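En Flondeo, el planificador de agarre lo mantiene una sola ingeniera. Empezó a escribirlo en marzo, cuando el anterior tardaba 808 milisegundos por consulta. «Para apilar dos piezas era demasiado», dice.

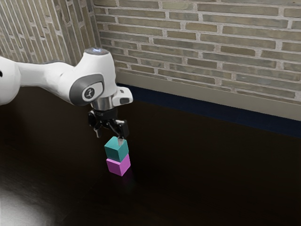
El planificador nuevo separa la trayectoria del contacto y comprueba cada fase en simulación. «El fallo típico está al soltar», explica. Con la pinza todavía sobre el cubo turquesa y este apoyado en el magenta, el programa compara fuerzas antes de abrir los dedos – un paso que la versión vieja no tenía. De 4.000 ensayos simulados, 977 se usan solo para ajustar ese umbral.

Lo siguiente es la percepción. «Ahora leo la pose del simulador. Falta estimarla con cámara».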